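How I Learned to Run a Swap Shelf
Speaker notes, 2019-07-22
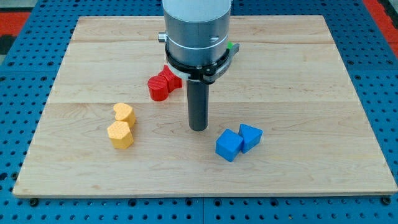 Trosgate Neighborhood Library, Community Programs Team

Okay, hi everybody. Say hi back. Thank Donnie Shearer for the intro and the water.

Start with the seed drawer. I got into this because my kitchen had one drawer that wouldn't close, and it was full of half-used seed packets. Tomatoes, mostly. I can't grow eight kinds of tomatoes on a balcony! So in May I brought a shoebox to the front desk and asked Magnus Ogilvie if I could leave it out with a sign. He said fine, as long as it didn't block the return slot.

The sign said TAKE SOME, LEAVE SOME. People took some. (Pause here, they usually laugh.) By the end of the first week I had an empty shoebox and one packet of parsley that expired years ago.

So what did I change? I dropped the word "leave" and put out blank envelopes and a pencil on a string. That was it. People want to share, they just don't walk around with envelopes in their pockets. Trilok Upadhyay brought in okra from his mother's garden, labeled beautifully, with planting depth and everything — ask him to stand up if he's here.

Next bit is storage, go slow. Seeds like cool, dry and dark. Our shelf was next to the radiator, over by the big sunny window. So, three for three, all wrong. We moved it to the hallway by the map case. If you're setting one up, please walk around your building in the afternoon and look at where the sun lands.

Beans, peas and tomatoes are easy to save and mostly come true. Squash will cross with anything nearby and you'll get a surprise, and I've eaten that surprise and wouldn't do it again. Tell the Swanson Street pumpkin story if there's time. Skip it if we started late.

Labels: name of the plant, the year, the street it grew on. I used to ask for the Latin name too and people just stopped filling them in.

We have 33 varieties on the shelf right now. Hold up the binder. Ruairi Skinner keeps it, and if you borrow it please bring it back to him and don't leave it on the cart.

Questions. Somebody will ask about mold — paper envelopes, never plastic bags, and let the seeds dry on a plate first. Somebody will ask about houseplant cuttings. Yes, second shelf, in a jar, with your name on it.

Sign-up sheet is by the door. Pens too, I checked.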